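Wheel turns, sim says success, valve hasn't moved. Anyone else?

Forum > Manipulation > Simulation and training

pipewrench_dad
Posted Sunday, 9:14 pm

OK so I have been staring at this for most of a weekend and I need other people to stare at it too. We have a valve-turning task in simulation: arm comes in, gets hold of a handwheel, turns it, lets go, backs off. The task board came with the Pudeo scene pack and I've changed very little on it. The arm model is our own and so is the success check (remember that, it comes back to bite me).

On Friday's build I ran 1018 episodes overnight and the log was gorgeous. Nearly everything marked as success. I was so pleased I told my boss before I'd had coffee. Then I replayed a few and in one of them the fingers go right through the rim of the wheel, the wheel spins like somebody flicked it, and the joint behind it that is supposed to be the valve stem stays at zero the whole time. Logged as a success. So I watched 40 of them back to back and the same thing kept showing up.

What I've tried so far: smaller physics step, more solver iterations, lower finger force, slower approach. The smaller step makes the fingers behave better but the stem still doesn't budge on the bad ones.

Any ideas welcome, I'm running low on mine.

torque_and_tea
Posted Sunday, 9:41 pm

Two separate bugs, I'd bet lunch on it. Fingers through the rim is contact. Wheel spinning with the stem at zero is how your joints are hooked together. Don't try to fix both with the time step.

What does the success check read, the wheel angle or the stem angle?

pipewrench_dad
Posted Sunday, 9:48 pm

Wheel angle. I know. I KNOW.

gravelbot
Posted Sunday, 10:02 pm

Ha, we've all shipped that one. But I don't agree that it's two bugs. If the fingers end up inside the rim, the solver shoves them apart as hard as it can, and that shove can be big enough to break whatever coupling you have between wheel and stem. I had exactly this on a drawer task. Fixed the contact and the "joint problem" went away by itself.

Can you post what the board looks like? Hard to talk about rims without seeing rims.

pipewrench_dad
Posted Sunday, 10:20 pm

Sure, two renders from the same setup.

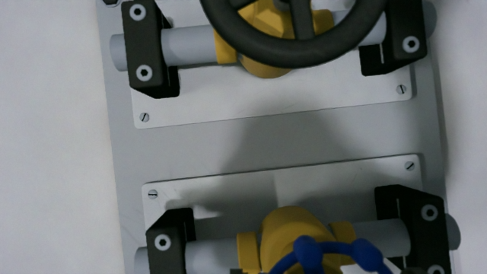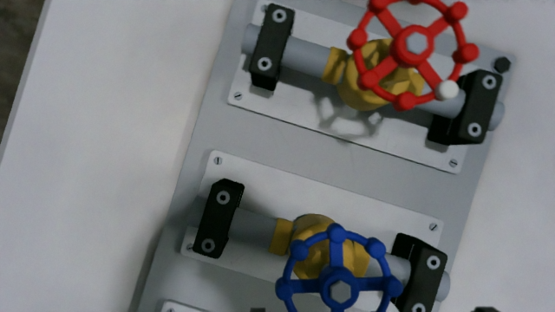 The collision shape on the wheels is where I'm looking now. I turned on the collision overlay and the rim is a convex hull, one big solid pancake, on the blue wheel at least. So the gaps between the spokes don't exist as far as physics is concerned! The policy plans to put a finger through a gap, the gap is filled in, and the finger starts the episode's grasp already buried in something. Which sounds a lot like what gravelbot is describing.

I haven't checked the other wheels yet. I assumed they'd be the same and you can see where assuming has got me this week.

torque_and_tea
Posted Sunday, 10:33 pm

Pancake hull, yep, that explains the fingers. Break the rim into short capsules around the circle, one more for each spoke, and leave the hub as a simple cylinder. Don't go for a full triangle mesh, you'll be back next weekend asking why it's crawling.

Still doesn't explain the stem. A fixed joint doesn't come apart because you pushed on it. Is it fixed, or is it one of those mimic things where the stem is told to follow the wheel?

pipewrench_dad
Posted Sunday, 10:51 pm

Mimic. Wheel leads, stem follows, with a gear ratio. And I just found a max force on the follow constraint that I never set. It's low. Like, really low. If the wheel gets kicked hard the stem just doesn't keep up, and then something trips and the follow switches off until reset.

gravelbot
Posted Sunday, 10:55 pm

So the contact kick breaks the coupling. One bug :)

torque_and_tea
Posted Sunday, 10:58 pm

Two bugs that met each other. A force limit that silently drops the constraint is bad even with perfect contact. Somebody trains with a stiffer gripper next month and it's back.

minus_forty_lab
Posted Sunday, 11:16 pm

Jumping in because I want to be the grump about safety for a minute. You've got a policy that learned "hit the wheel so it whips around" equals reward. Please tell me nothing from that build went near hardware.

We did this. Different task, a lever on our Miltia test stand, same kind of check that looked at the wrong thing. The policy came over from sim and on the 2nd try on the real arm it swung at the lever like it owed it money. Bent the lever, cracked a finger pad, tripped the e-stop. The person at the stand was behind the guard the way they were supposed to be, so all we lost was parts and an afternoon. But the sim numbers for that policy were beautiful, and that's what bothers me to this day.

My rule since then is that a checkpoint trained on a bad success check gets deleted. I don't mean renamed, or fine-tuned into shape. Gone.

gravelbot
Posted Sunday, 11:24 pm

Deleting seems like a lot? I keep mine. A broken policy is a great test for a new checker. If your fixed check still passes the old cheater, your fix is no good.

minus_forty_lab
Posted Sunday, 11:29 pm

Fine, as long as it lives somewhere the hardware launcher can't load from. Ours was in the same folder as the good ones with a name that differed by one letter. Guess how it got picked.

pipewrench_dad
Posted Sunday, 11:37 pm

Nothing went to hardware, we're not scheduled on the real arm until November. But I did push the weights to the shared drive at Desjardins (the building, that's where our arm lives) on Saturday morning when I was feeling proud of myself. Going to go pull them right now. Be back.

pipewrench_dad
Posted Sunday, 11:52 pm

Pulled. Nobody had touched them. My stomach can come back down.

utel_user_ben_not_ben
Posted Monday, 7:05 am

We use the Utel launcher at work and you can have it refuse any weights file that doesn't have a matching eval report next to it. Annoying for the first week and then you stop noticing. Also cap joint speed on the arm side for the first runs of anything, in the controller and not in the policy. Doesn't matter how wild the policy is if the controller won't let it go fast.

torque_and_tea
Posted Monday, 7:40 am

Seconding the speed cap, though it won't save you from a slow hard push. You want a force limit too, and test that it trips before you trust it. Push on it with a scale or something.

pipewrench_dad
Posted Monday, 8:26 pm

Update for anyone who finds this with the same problem.

Rims are rebuilt out of capsules. All the wheels had the pancake, so I redid the lot. Success now needs the stem past the target angle AND the wheel and stem agreeing through the gear ratio AND peak contact force under a limit. If the follow constraint drops, the episode ends right there as a failure and writes a loud line in the log.

Then I took gravelbot's advice and ran the old cheater against the new check for 40 episodes. It passed one. ONE. I watched the replay and I'm pretty sure that's a legit turn it fell into by luck, but I'm going to plot the forces before I say so out loud to my boss a second time.

Still fighting: with the capsule rims the fingers sometimes catch between the rim and a spoke when the arm backs off, and the arm tugs at the wheel on the way out. I've added a small reverse wiggle before the retreat and it helps on some and does nothing on others. If anybody has a release motion they like for handwheels I'd love to see it.

gravelbot
Posted Monday, 8:44 pm

Open the fingers, wait a few steps, then back out along the wheel axis before you do anything sideways. I'll dig out my config tonight and paste it.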